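Notebooks > Skallwood bench > Grasp planner

Thursday, September 29, 2022

Continuing from the page about the segmentation model. Today I worked mostly on the grasp planner and only a little on perception, although the two got mixed again, as always.

First the timing problem. The planner node asks for a new grasp each time the mask of the target changes by more than a threshold. When the arm comes over the plate it covers the target, so the mask shrinks, so the planner asks again, and the answer is a grasp on the small part which is still visible. I saw this in the log of Liem (the name of our planner, for those who read this page later): 16 requests in a single approach, and the last ones all lie near the rim of the plate. The controller follows faithfully and the wrist makes small turns which have no purpose.

My change: when the fingertips are closer than 70 mm to the target, the mask from the head camera is frozen and only the wrist camera can modify the pose. I put it behind a parameter, freeze_head_mask, default off, so that it does not surprise the people who use the same branch.

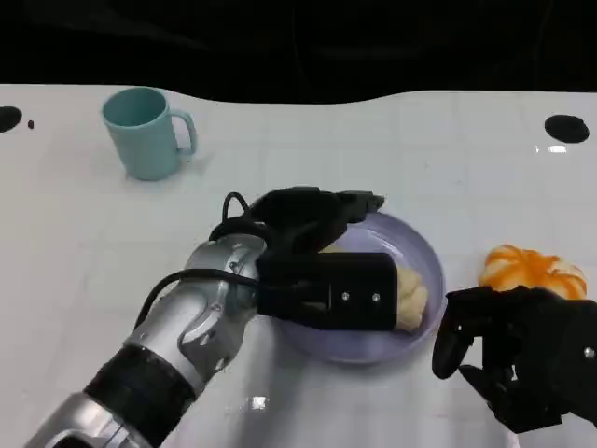 Freezing the mask is only correct if the last good mask is really good, and for this I need a measure of occlusion which does not come from the mask itself. I project the collision model of the arm into the head view and calculate how much of the last target outline is under it. With the gripper over the plate like this, only the right end of the bun and a very small piece at the upper left can still be seen, and a planner which believes this is the full object will of course go to the wrong place. The projected model agrees well with the camera along the wrist. It is worse at the cables, because they are not in the model. I added a margin of two pixels and left the cables for another day.

The orange fruit has a different difficulty. The left arm does not disturb it, but the right hand hides its lower right part, and the occlusion check used only the arm which executes the motion. Now both arms are projected. It costs more time per cycle, but I measured it and the loop still keeps its rate.

Second subject, the reflections. The tabletop is glossy and the depth has holes where the lamps reflect. Until now the hole filling took the nearest valid value, which sometimes pulled a piece of tabletop up to the height of an object. I replaced it by the plane fit of the table when the hole is completely surrounded by table points, and I leave it empty otherwise. I replayed 324 stored depth images from February through both versions. The false bumps beside the bright spots are gone with the new one. There is one kind of case which became worse: a hole which touches the rim of a plate now stays empty and the plate looks broken there. For planning this is acceptable, for the collision map I am not sure. I must ask Aidan Flanagan, who wrote the map part.

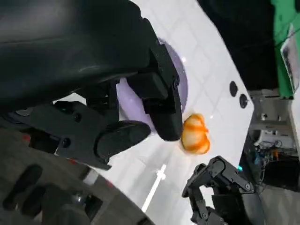 The wrist view needs its own setting for this. The angle to the table is much lower there, so a lamp makes a long stripe and the hole is never completely surrounded by table points. For the moment the wrist camera uses the old filling with a maximum hole size. It is not beautiful.

I also noticed that the background outside the table gives features to the pose tracker. I crop now with the table polygon before the tracker, with the same polygon which the planner uses for its workspace limit. The file from Drolludville had the corners in another order (clockwise), and this cost me most of the time before lunch. There is now a check at loading which refuses a wrong order with a clear message.

To do:
- test freeze_head_mask with a target that moves after the freeze
- cables in the arm model, at least as a thick cylinder
- ask Aidan about empty cells at the rim
- move the hole size from the code to the Dinelard config file
- rename the parameter "thr2", I do not remember what it means and it is used in two places

Branch is pushed, not merged. The unit tests pass, except the one for the old corner order, which I have to rewrite.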